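Skallilix Plug-In Code Reader
Sold by Stemarance Auto Parts, Sultthorpe

Price: $14
In stock: 8
Fits: most gas cars and light trucks with a standard diagnostic port under the dash
Warranty: 2 years, returns to our counter

We stock this reader. We also think most people who buy one expect too much of it, so please read the page before you add it to your cart.

The Skallilix plugs into the port under your dash and shows the trouble codes your car has stored. It has a two-line screen and three buttons. It will clear a code if you ask it to. The box says it "finds the fault in seconds," and we don't agree with the box. A code tells you which reading the car didn't like. A lean-mixture code can come from a split hose, a tired fuel pump, a dirty air sensor or a leaking gasket, and the reader has no opinion on which.

Sille Ketilsson at our parts counter gets the same call most weeks. Someone read a code, bought the oxygen sensor it seemed to name, fitted it, and the light came back. We can't take back a sensor once it has been fitted. Please check the wiring and look for leaks first.

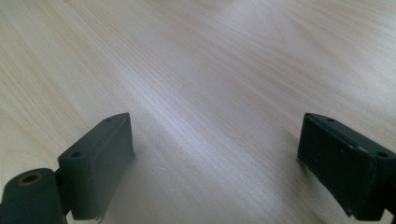 The clearing button deserves a warning of its own. Clearing a code wipes the car's self-check results along with it, and if you have an emissions test coming up, the station may turn you away until those checks have run again. That can take several days of mixed driving. It also erases the details a mechanic would want to see. Write the code down before you touch anything.

What it won't do:

Read airbag or anti-lock brake codes on most cars
Show live data as a graph
Reset a service light
Tell you if a used car is any good (a seller can clear codes too)

The maker lists a memory of 500 codes. If your car has that many, sell the car.

Is the dearer Cui model better? It reads brake codes and has a color screen you can see in daylight. It also wants you to sign up for updates, and we haven't seen an update yet that changed much. For a single family car we'd stay with the cheap one – or spend nothing and ask us. Chiến Bạch in the workshop will read your codes while you wait, no charge, if the bay is free.

In the box: reader, fixed cable, printed booklet. The code list in the booklet is short and badly translated. Use the one in your car's repair manual if you have it.

Orders placed before noon ship the same day. Returns accepted unused, in the original packaging. We don't ship this item outside the country.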